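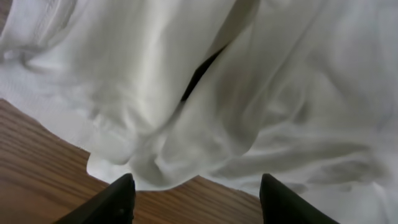

Dobrar pano com garra de dois dedos: onde pegar primeiro?
Fórum > Projetos de estudantes > Manipulação

bkeane_lab
17 de maio de 2019
Boa tarde. Somos um grupo de 6 alunos e o nosso projeto semestral é dobrar um pano branco que começa amassado em cima da mesa. Braço com garra paralela de dois dedos, câmera no punho. O programa procura a borda do tecido, desce, fecha e levanta. Em 29 tentativas de ontem, pegou uma camada só em 10. Nas outras veio o bolo inteiro ou não veio nada. Alguém já passou por isso?
Brendan Keane

mosuda_rita
Qual é o critério para escolher a borda? Se for só contraste entre pano e madeira, ele vai achar qualquer dobra que encoste na mesa. Dobra e bainha ficam muito parecidas de perto.

bkeane_lab
É só contraste, sim. Depois pega o ponto mais próximo da garra.

alvar_h
Então o problema está aí. No clube a gente desistiu de procurar borda no pano amassado. Primeiro pega no ponto mais alto, levanta, deixa cair aberto e só depois procura o canto. Gasta mais tempo, mas o segundo passo fica bem mais fácil.
Alvar Hovland

zorkau77
Discordo. Levantar pelo ponto mais alto às vezes deixa o pano pior do que estava. Prefiro treinar com exemplos. Fizemos quase 4000 imagens marcadas à mão e a rede separa bainha de dobra razoavelmente.

alvar_h
Quase 4000 imagens num projeto de semestre? Eles têm que entregar alguma coisa.

zorkau77
Dividido por 6 pessoas dá para fazer. E serve para a turma seguinte.

mosuda_rita
Antes de decidir, testem a ponta dos dedos. Ponta dura e lisa escorrega em tecido. Uma fita de borracha fina por dentro já ajuda.

bkeane_lab
Obrigado. Vamos pôr a borracha na segunda e repetir a mesma série, sem mexer no programa. Depois tento a ideia do Alvar. As marcações ficam para dezembro, se o professor deixar continuar.

zorkau77
Guardem as imagens das tentativas que falharam. São as que mais fazem falta depois.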